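Tarnau residents' group asks council to put ward boundary changes to a public vote

Group delivers petition with 1731 signatures ahead of October council election

TARNAU – The Tarnau Ratepayers and Tenants Group has handed the municipal clerk a petition asking that the planned changes to ward boundaries be decided by voters at the October election.

The petition carries 1731 signatures. Under the municipal bylaw, 600 are needed to have a question considered for the ballot.

Council gave first reading to the new boundaries in the spring. The plan would cut the number of wards from three to two and move most of the Nindard neighbourhood, now a ward of its own, in with the centre of town.

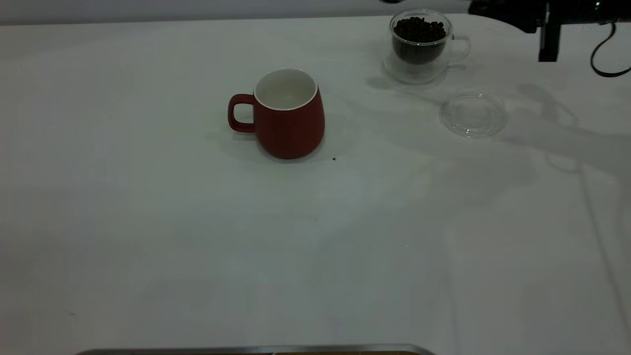 A red mug on a white tablecloth.

"People in Nindard found out about this from a notice in the back of the water bill," said Katia Morelli, who chairs the group. "We are asking for a plain question on the ballot, yes or no, and we will live with the answer."

Signatures were gathered door to door and outside the Kwok Street library over the summer. The group says it heard most often about bus service and snow clearing, and about who residents would call if their ward councillor's seat disappeared.

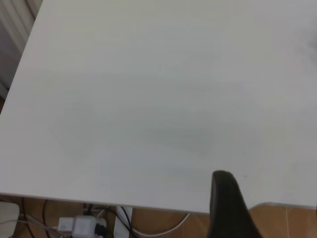 The clerk's office will check the names against the voters list before reporting to council. If enough are found valid, council must vote on whether to add the question. It may also choose to put off the boundary changes until after the election.

Akash Malhotra, a former school trustee who helped write the petition, said the group has no position on which candidates to support.

"Some of our members like the two-ward plan and some can't stand it," he said. "They all signed, and they all want to be asked."

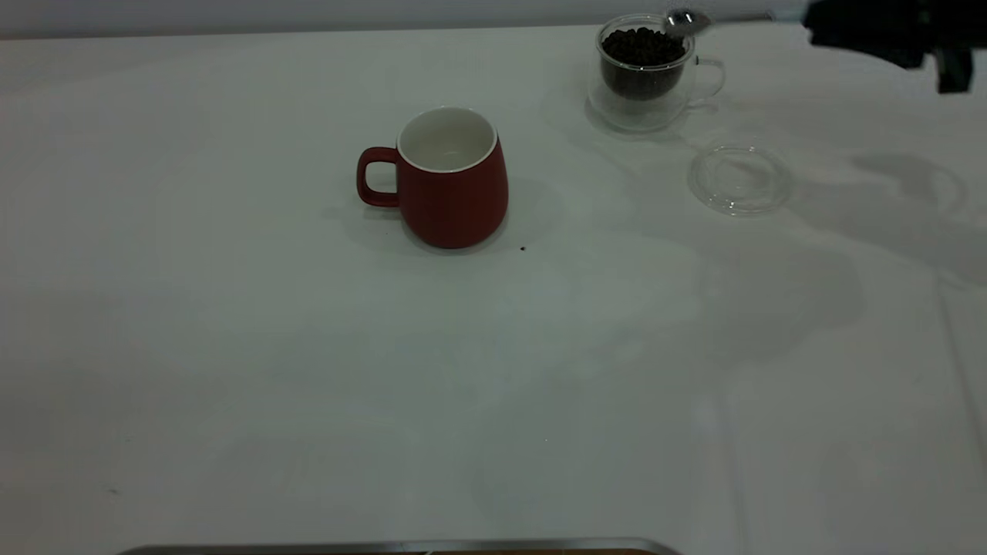 The group is also asking council to hold a public meeting in Nindard with maps on display and interpreters available. Written comments can be left with the clerk until the agenda is set.

An all-candidates meeting will be held at Flora Hall, starting at 7 p.m. Every registered candidate for mayor and council has been invited – Ilham Rondonuwu will moderate. Questions will be taken from the floor and in writing.

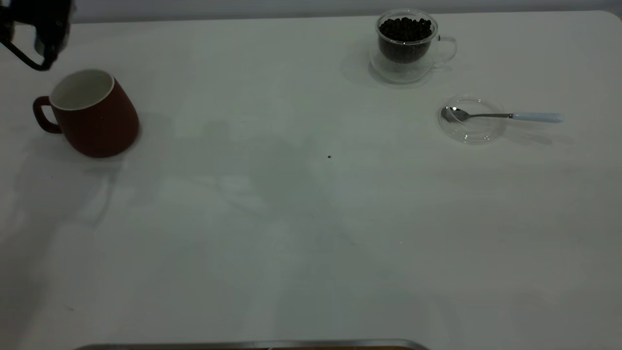 Doors open at 6:30 p.m. and admission is free. The hall is wheelchair accessible from the parking lot side.

Media contact:
Prasetyo Sopacua
Tarnau Ratepayers and Tenants Group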